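Acta de la reunión semanal, grupo de software de manipulación
Proyecto Sollcombe
Jueves, 10:00, sala pequeña y por llamada

Asisten: Defne Akgül (planificación, toma notas), Barrett Mbeki (percepción), equipo de control, dos personas de Flastport por llamada.
Se disculpa: el responsable de integración.

1. Acta anterior
Se aprueba con una corrección. En el punto 3 decía "latencia del planificador" y debe decir "latencia del nodo de percepción". Defne pide perdón por la confusión.

2. Estado de Bevo (planificador de tareas)
La versión nueva ya está en la rama principal. El cambio más importante es que el planificador no calcula otra vez toda la secuencia cuando falla un agarre, solamente vuelve al último estado confirmado. Control pregunta qué pasa si el objeto se ha movido entre los dos intentos. Defne responde que en este caso el estado se invalida y se pide una observación nueva. Control opina que esto debe estar escrito en la documentación, porque en el código no es fácil de ver.
Queda abierto el error 1633: cuando se cancela una tarea durante el cierre de los dedos, la mano queda con la última consigna de fuerza. Se considera prioritario.

3. Percepción
Barrett presenta los resultados con la estimación de pose nueva. En vasos y tazas opacos funciona bien. En objetos planos dentro del fregadero sigue habiendo confusiones con el fondo, sobre todo con reflejos del metal. El conjunto de evaluación tiene ahora 516 secuencias anotadas y Barrett propone no ampliarlo antes de revisar las etiquetas antiguas. Flastport está de acuerdo.
Se discute si la máscara de los propios brazos debe calcularse con el modelo cinemático o con la red. Hoy se usa el modelo, pero no incluye los cables que cuelgan de las muñecas y el filtro de obstáculos los toma a veces por objetos. Barrett va a probar una máscara más ancha en esta zona.

4. Control y seguridad
El límite de espera entre la orden y la confirmación de la mano baja de 150 a 70 milisegundos. Flastport teme que con la red de su laboratorio aparezcan falsas alarmas. Se acuerda dejar el valor como parámetro de configuración, con 70 por defecto.

5. Tarea de la cocina
Se revisa la tarea de manejar la vajilla entre el fregadero y el lavavajillas. Para el vaso gris el planificador trabaja con el agarre por la parte baja, con la mano derecha, y reserva la izquierda como apoyo.
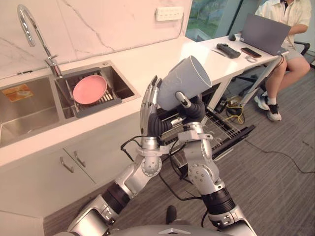 Control recuerda que la orientación de la boca del vaso no es hoy una restricción del plan, sólo un coste. Propone que sea restricción en la fase de colocación y que siga siendo coste en el transporte. Defne no está segura de que el optimizador encuentre solución en todos los casos, pero acepta hacer la prueba en simulación.
También se habla del grifo. Es alto y curvo, y el volumen de colisión actual es una caja que ocupa demasiado espacio. Se va a sustituir por varias cápsulas.

6. Herramientas
El visor de registros Yazıcı ya permite comparar dos ejecuciones en la misma línea de tiempo. Falta la exportación. Barrett pide que se guarde también la versión de la calibración, pues la semana pasada perdió una tarde por este motivo.

7. Tareas
Defne: corregir el error 1633 y documentar la invalidación de estados en Bevo.
Barrett: máscara ampliada y revisión de etiquetas antiguas.
Control: parámetro de espera y cápsulas del grifo.
Flastport: enviar medidas de latencia de su red.

8. Ruegos y preguntas
Flastport pregunta si la entrega de septiembre se mantiene. Se mantiene, sin la exportación de Yazıcı.

Se cierra la reunión a las 11:10. La próxima será el jueves a la misma hora.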